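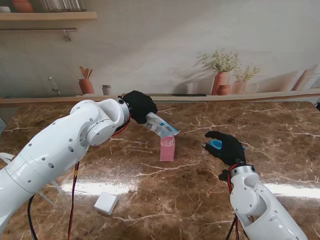
How much salt do people get through in a normal day without noticing?

More than they think, and in our group most of it came from bread, sauces and ready meals, with very little from the salt pot on the table.

I should say how I got to that. My project was meant to be about sugar, because everyone does sugar, and then Yamuna Kaimal in my tutor group said her gran had been told to cut down on salt and had no idea where to start. I thought, right, I can do that! So I asked 16 people on my course to keep a food diary for three days and write down everything, including the crisps they ate standing up in the kitchen (I put that in capitals on the sheet, and I still think people left crisps out).

The diary sheet went through a few versions. The first one had a box for "amount" and I got answers like "a bit" and "normal", which was no use to me at all. Hawi Teshome, who was one of my testers, told me to ask for the packet weight and let people copy it off the label. Much better. For home cooking I asked them to weigh the salt before and after on a kitchen scale, and a few of them even did it. 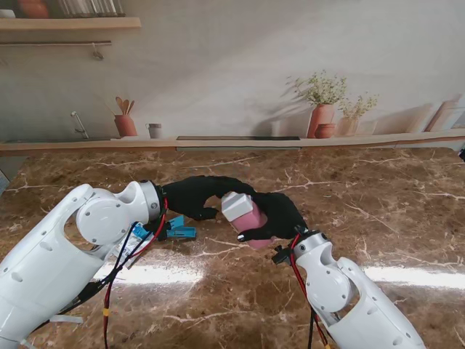
Once the diaries were in, I typed the lot into a spreadsheet, which took most of January. There were 129 separate foods on the list by the end. I looked up the salt per 100 g for each one, and where a food didn't have a label (canteen chips, mainly) I used the nearest thing I could find in the shop and marked it in yellow. There's a lot of yellow. Gadisa Demissie checked my sums and found that I'd mixed up sodium and salt on one whole page, so I had to do that page again. Salt is two and a half times the sodium figure, and I'll never forget it now.

The thing that surprised me most was bread. It doesn't taste salty, but people eat it at breakfast and lunch and then again at ten at night with cheese on. Soup was the other big one. One person had a 200 g pot of noodle soup nearly every day and it was the saltiest thing in their diary by miles.
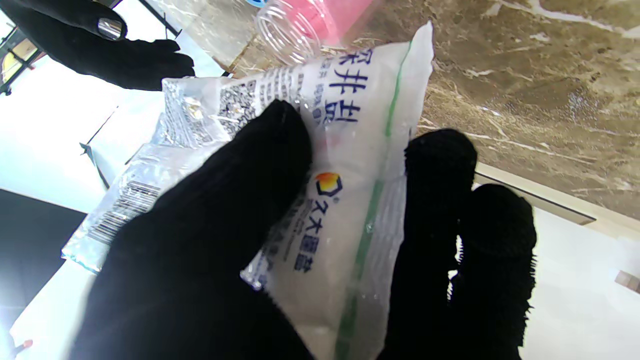 Fig. 3. A bag of salt held in black knit gloves.

If I did it again I'd run the diary for a full week, because three days depends so much on whether somebody had a takeaway. I'd also ask about eating out separately. Ayantu Tesfamariam wanted me to add a taste test with three soups at different strengths, and I ran out of time, but I've kept her plan in the appendix after the blank diary sheet. The spreadsheet is in there too, yellow bits and all.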